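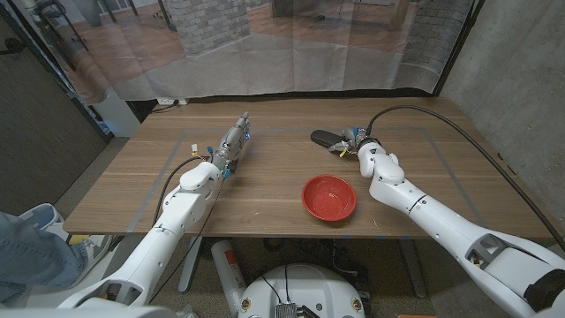

Savvas Tsolakis wrote in to ask why the notes for week four say a guild "fixed" the price of bread when the baker plainly went on charging what he liked. Fair point. The notes were loose. What the town of Fonalcombe fixed in 1341 was the price of the loaf, one penny, for good. What moved was the loaf.

So, again, more slowly. When grain was cheap, a penny bought a big loaf. When grain was dear, a penny bought something you could lose in a coat pocket. The town published the weights each May, and bakers were fined for coming in under. The fines were small and the bakers were regulars.

Terms you need for Thursday:

Assize: the rule setting weight against grain price.
Short weight: a loaf lighter than the rule allows.
Baker's dozen: the extra loaf thrown in to stay clear of a fine. Generosity had little to do with it.

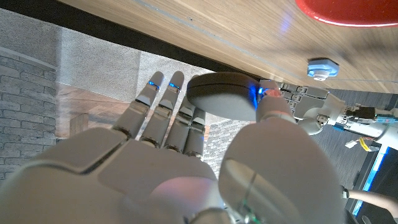

The trouble with a rule like this is the weighing. The Fonalcombe rolls list 76 fines over 15 years, and most name the same few families. Either those families were crooks or they lived closest to the scales. Read the rolls with both in mind, and don't tell me in your paper that "people were more honest then." I have some 3000 lines of court record that say otherwise.

Reading: Yao, chapter 2, all of it, including the dull table. Dono is optional and cheerful, and wrong on the millers.

Papers go in the box outside my office, stapled. A folded corner is not a staple.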